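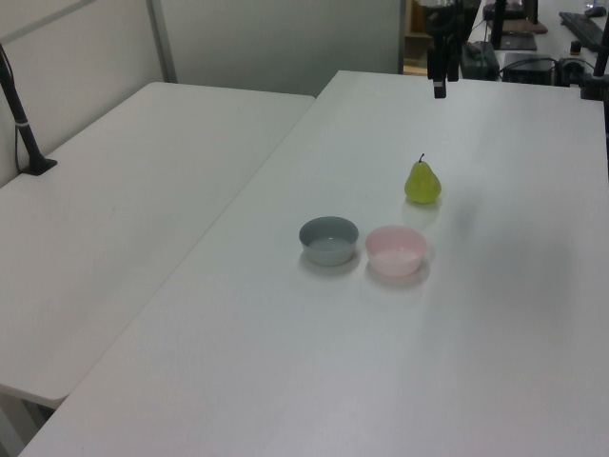
Last edited in October, 9:25 pm

digbymck
Gray or pink for the pear? Same size more or less, can't decide. Table's all white so whatever I pick is going to stand out.

violeta_a
pink. green on pink every time

tipene80
Nah gray. Pink fights with it. Also one pear in a bowl looks sad, get more

violeta_a
disagree, one is plenty, its a pear not a party

mhairi_n
Keep both bowls out, leave the pear where it is behind them. Looks fine

digbymck
ok going gray. sorry Violeta. pink gets teh keys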